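Pad replacement criteria for handheld grippers: written limit or operator judgment?
Forum > End effectors > Maintenance and inspection

plivthorpe_tooling
Thursday, 7:40

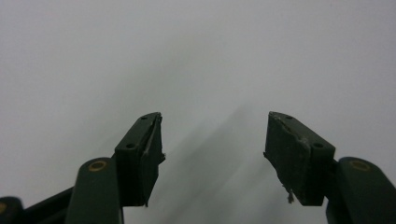
Our work instruction for handheld grippers says "replace finger pads when worn" and gives no limit. I am rewriting it and want criteria two people would apply the same way. The draft has two levels. Level 1 is surface scuffing with the pad layer still bonded, which gets logged and stays in service. Level 2 is any lifted edge, tear or loose material, which takes the tool out until the pads are changed. By that wording both fingers are level 2: the left has a strip peeling down one edge with a flap standing out, and the right has a pale strand hanging under a scuffed face. Under the current text one shift would pass this and the next would not. Does anyone have a limit they can defend in an audit?

kolovar_qa
Thursday, 8:15

We use something close to your level 2. Ours reads "no separation of pad material visible at arm's length with the jaws fully open." The jaws-open part matters. With the jaws closed you can't see the faces and people sign the sheet anyway.

I would drop level 1. A log entry with no action attached stops getting filled in after a month.

m_lathe22
Thursday, 8:52

Disagree on dropping level 1. We kept the scuff log and it gave us our change interval. Over 174 shifts the first edge lift always had a scuff entry before it. Without those entries we would still be changing pads on a calendar.

Disagree on visual-only criteria as well. A pad can look terrible and hold fine. A glazed pad looks clean and slips. Use a pull test with a fixed coupon and a spring gauge, and write the limit in newtons.

kolovar_qa
Thursday, 9:05

Pull test is fine for grip. It says nothing about fibers ending up in the product. If the parts are cosmetic or get sealed afterward, loose material is a reject whatever the gauge reads.

plivthorpe_tooling
Thursday, 9:31

Contamination is the main concern for us, grip second. I could keep the visual check at every shift start and put the pull test on a longer interval. What interval are you running?

m_lathe22
Thursday, 9:48

Every 12 shifts, plus after any pad change. Takes 2 minutes once the coupon fixture is set up. Clean the coupon first or the readings drift.

chiriac_cell4
Thursday, 11:20

Some points missing from the draft:

Replace pads in pairs. A new pad against an old one loads unevenly and the pair won't repeat. Your left and right have gone in different ways, so someone will want to change one side only. Write it so they can't.

Prohibit trimming. We found operators cutting loose threads off with snips and returning the tool as passed. The sheet looked perfect and the bond was still failing.

Check the pad screws and pivot bushings while the tool is on the bench. Side play at the pivot changes where the pads meet, and then you wear through one corner no matter what pad you buy.

kolovar_qa
Thursday, 11:34

Agree on pairs and trimming. Bushing play belongs in a separate inspection with its own interval. If it goes on the shift sheet it will be ticked without being measured.

chiriac_cell4
Thursday, 11:50

Separate sheet is fine as long as a level 2 pad finding triggers it.

judska_maint
Thursday, 13:10

Put reference photos on the sheet, one acceptable and one reject, same angle, plain background. We did that in January and disputes between shifts mostly stopped. I would use yours for the reject.

plivthorpe_tooling
Thursday, 14:25

Revised draft: visual check at shift start, jaws fully open. Any lift, tear or loose strand is a reject, no trimming, pads replaced as a pair. Scuffing is logged. Pull test every 12 shifts and after replacement, limit to be set from our own coupons. A reject opens the pivot inspection on a separate sheet.

m_lathe22
Thursday, 14:41

I would still fail on the gauge first, but I could work to that. State the coupon material and the finish or the limit means nothing.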